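Moving the pose pipeline off the old tracker

8 May 2020

14 comments

I spent most of this week replacing the part of Plalero that works out where the grippers are. Plalero is the recording and playback tool I maintain for our hand-held gripper work. It takes in video from several cameras, finds the markers, estimates a pose for each gripper, lines everything up in time and writes out something a policy can be trained on. The old tracker was the first thing I wrote for it and it showed.

The main trouble was that it treated every camera frame as a fresh problem. It looked for square markers, solved for the pose of each one it found and averaged the results. When two faces of the same marker cube were visible this was fine. When only one face was visible, and it was small or nearly edge-on to the camera, the solver would sometimes pick the wrong one of two possible answers. The gripper would flip over for a frame or two and then flip back. In the viewer it looks like a twitch. In training data it's worse, since the policy learns that grippers sometimes teleport.

I had been covering this up with a median filter. The filter hid the short flips but did nothing for the long ones, and it rounded off fast motions that were real. A quick reach toward a bowl came out looking like somebody moving through syrup.
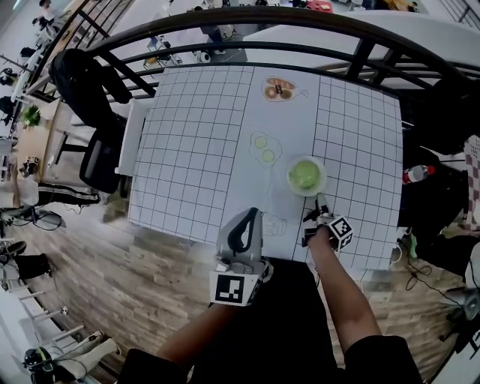 The new version, which I've been calling Urel in the repo, keeps a state for each gripper and updates it as detections come in. The cube is now one rigid body with known corners, so all the visible corners go into a single solve. If only one face is visible, Urel computes both candidate poses and keeps the one that agrees better with the predicted motion. If neither agrees, it throws the detection away and coasts on the prediction for a short time. After that it marks the track as lost and says so in the log, instead of quietly making something up.

The prediction is a plain constant-velocity model. I tried constant acceleration first and it overshot every time a hand stopped, so I took it out again.

Then there's the printed grid. I wanted a table frame that doesn't depend on where the head camera happens to be, and a flat sheet with straight black lines is a cheap way to get one. Urel fits the two families of lines, intersects them and solves for the plane. The weak point is that a grid looks the same if you shift it by one square. I handle that by remembering the last good alignment and refusing any jump close to a full square in one step. At the start of a recording there is no last alignment, so for now you click one corner by hand. I'd like to get rid of the click, but it takes two seconds and it has never been wrong, so it can wait.

Arms cover a lot of the lines. The first line fitter was happy to call the edge of a sleeve a grid line, and also the edge of the table. Checking the spacing fixed most of that. Lines have to land where the grid says they should, within a few pixels, or they don't get a vote.

I ran old and new against the same set of 110 recordings. The old tracker got through 42 of them with no flips at all. Urel got through 102. Of the eight that still fail, most are fast wrist turns where the cube is smeared by motion blur and no corners can be found. Software can't do much about that. A shorter exposure would help, and so would more light on the table.

Sound results so far, but the grippers have their own cameras too, and those are a separate job.

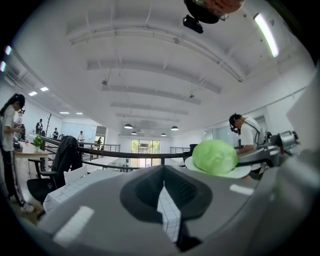 Wide lenses were the reason I rewrote the camera model code. The old code assumed a pinhole with a bit of distortion on top, and that falls apart well before you get to the rim of a fisheye image. I switched to a proper fisheye projection and recalibrated everything. Residuals in the middle of the image hardly changed. Toward the edge they dropped a lot, and the edge is where most of the useful background features are when the gripper itself fills the lower part of the view.

I also added a mask for the gripper body. Feature trackers love a glossy highlight on plastic. It's bright, it has sharp borders and it moves with the camera, so the motion estimate gets told that nothing is moving. Masking the body fixed this in an afternoon, after I had spent two days looking for a bug in the optimizer. People walking in the background are less of a problem. They get rejected as outliers as long as there's enough ceiling and wall to outvote them.

Time sync is the next thing. Each camera stamps its frames with its own clock, and the clocks drift. At the moment I estimate one offset per recording by matching the speed of the gripper as seen from the head against the speed it reports from its own camera. That works for short takes. For long ones I need an offset that changes over time — a straight line would probably do.

The planning side is still Eynon, which I haven't touched since last year. It reads poses from Plalero through a small adapter, and I kept the output format the same so that nothing downstream would break. One thing did break anyway. Trorkine, our viewer, expected a pose for every frame and crashed the first time a track was marked as lost. It now draws a gap.

The playback server still runs at 90 frames a second with everything turned on, though the grid fit takes more of the budget than I'd like. I have a half-finished branch that only refits the grid when the head camera has moved. It passes the tests but gives slightly different answers from the full version, and I want to understand why before I merge it.

Share this post · 6 shares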